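Sunday, Kevard build, shared shop

Left wrist was dropping off the bus again. Swapped the Druvent cable for the spare and it made no difference, so the fault is at the board end. Reseated the connector, put a dab of hot glue on the shell and ran both arms through the warm-up loop for 12 minutes. No dropouts. The glue is a stopgap. Farooqui sells a locking version of the same plug and I've put two on the order list.

Gripper current limit was still at 300 from the jar tests. Brought it down to 216 on the left. At 300 the motor gets too warm to touch if it holds anything for long. Right is unchanged for now. Whoever runs it next, please write down the value you finish on, the config on the Elell box doesn't keep a history.

Also moved the home pose out a little so the elbows clear each other. Old pose is saved as home_2. 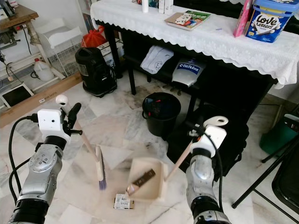
Sweeping is the first job on this build that needs both arms doing different things at once, so I'm keeping left and right as separate tracks in the log. Left has the broom, right has the dustpan by its long handle. With the brown block in the pan, the tilt matters more than I allowed for. I want a limit on right wrist pitch before we try anything that rolls. Cable loop at the left wrist sticks out a fair way to the side and needs a clip lower on the arm.

To do: pitch limit, cable clip, log right gripper temperature, find the short hex key.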